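Winter sorting, at last

6th July

I have been promising myself since November that I would deal with the clothes, and you know how that goes. The cupboard in the hall had reached the stage where you open the door with one hand and hold things back with the other. So this week I put the kettle on, found an old radio play to listen to and made a proper start.

My method, if it deserves the word, is two open fabric bins on a big table and everything else in a heap until it's had its turn. I used to sort on the bed, and by bedtime I'd be shovelling the lot back where it came from. A table is kinder to your back, too. 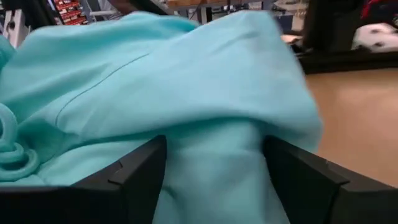
Hoodies are always my downfall. They take up twice the room of anything else and I can't bring myself to part with a single one, even the ones that have been through the wash so often the cuffs have given up. The light aqua one is staying, no arguments, because it's a lovely thick fleece and the colour cheers me up on a grey morning. I do wish the drawstring wouldn't coil itself up like that, though. I've lost two cords in the wash over the years and spent a whole evening threading one back through with a safety pin, so now I tie a loose knot in each end before they go in.

Darks are easier. I grab anything charcoal or black first, fill a bin and feel as though I've achieved something, and then I'm brave enough for the rest.
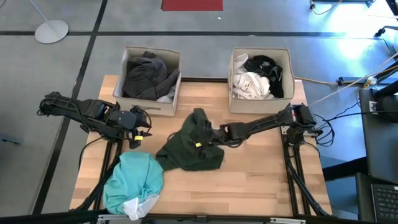 Two bins on the go, and the green and the teal still waiting their turn.

I bought my first set of these bins from a little shop in Stutham, which has since closed, and I've been fond of the soft-sided sort ever since. They do sag a bit, but they squash into odd corners where a plastic tub won't go, and they fold flat when you've finished with them. 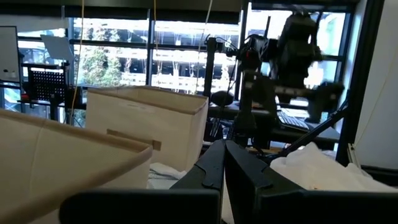
The other thing I like is that you can lift one straight off the table and carry it to wherever it's going, without tipping it all out and starting again. My plan is one bin for the hall cupboard and one for the spare room, and anything I haven't worn in 4 years goes in a bag for the op shop. We'll see how strict I am when it comes to the jumpers.

Next up is the linen, and I'm a bit frightened of the pillowcases.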